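Betreff: Re: [larnine-daten] Wie viele Demos pro Aufgabe?
Von: Ourania Stamatopoulos

Hallo Wojciech, hallo Liste,

Wojciech Nowicki schrieb:
> Wir kommen in Brumberg auf 109 Durchläufe, alle vom selben
> Startpunkt. Das Modell greift gut, sobald man aber den Tisch
> ein Stück verschiebt, ist Schluss. Wie macht ihr das? Einfach mehr
> aufnehmen?

mehr hilft schon, aber die Streuung bringt viel mehr! Wir sind für Larnine jetzt bei 2000 Durchläufen, und der größte Sprung kam mit den letzten 130, bei denen wir vor jeder Aufnahme alles umgestellt haben. Das hat mich wirklich begeistert - vorher hatten wir wochenlang nur an der Lernrate gedreht.

Aufgenommen wird mit zwei Handgreifern mit Markerwürfeln, im ganz normalen Büro, der Timer läuft auf dem kleinen Bildschirm vor dem Körper mit. Auf dem niedrigen Tisch stehen der schwarze Kasten, ein weißer Becher und Kleinkram.

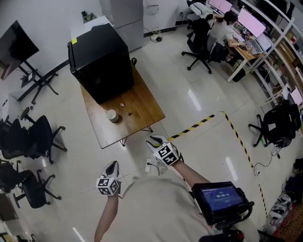 Was sich bei uns bewährt hat

1. Nach 5 Durchläufen die Startposition wechseln, auch mal von der Seite an den Tisch gehen.
2. Becher und Kleinteile jedes Mal neu verteilen.
3. Fehlgriffe mit anschließender Korrektur behalten! Elias Mansour wollte sie erst löschen, jetzt markiert er sie extra.
4. Beide Markerwürfel möglichst im Blick behalten, sonst springt die Pose.

Das Skript zum Aussortieren lade ich im September hoch. Lukian, magst du vorher noch drüberschauen?

Viele Grüße
Ourania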